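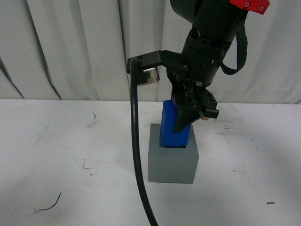 The Skasley Transfer Scheme is an arrangement for moving workers between employers in the town of Skasley, in Nirkdale. It covers staff whose jobs are lost through the closure or reduction of a production line. It was set up when Prolleck, a maker of exhaust parts, stopped production at its older works and put 400 jobs at risk.

Background

Prolleck had been the largest employer in Skasley for several decades. Most of its orders came from makers of diesel vans, and demand fell as those customers changed their ranges. The firm first cut overtime and left vacancies unfilled. It later announced that the older of its two works would close in stages over 17 months.

Talks between the firm, the trade unions and the district council led to a written agreement. Oyelaran, a producer of pumps and cooling units with a site on the edge of the town, joined before it was signed. Several smaller employers joined later.

Terms

A worker whose post is to be removed may enter the scheme up to six months before the leaving date. The present employer continues to pay full wages during this time and must release the worker for training on two days a week. Employers in the scheme offer their vacancies to its members for 11 working days before advertising them elsewhere.

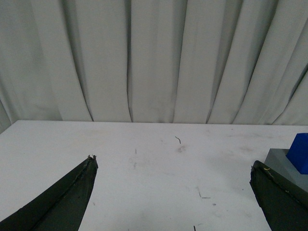
A blue cube on a grey block, with a curtain behind.

A worker who moves to another member firm keeps length of service for the purposes of holiday and sick pay, but not for redundancy pay, which is settled by the first employer. Pension rights are not covered. Anyone who finds the new post unsuitable may return to the scheme once, within eight weeks of starting.

Results

Some 100 workers from Prolleck moved to other member firms, the largest group of them to Oyelaran. Others retired early or found work outside Nirkdale. Maintenance fitters and electricians were placed fastest. Press operators and packers usually waited longer, and many accepted lower hourly rates.

Criticism

The unions supported the agreement but objected to the loss of service for redundancy pay. Agency staff, who made up a large part of the night shift – and were the first to be let go – had no right to join. The rules were later changed to admit agency workers with at least two years at the same site.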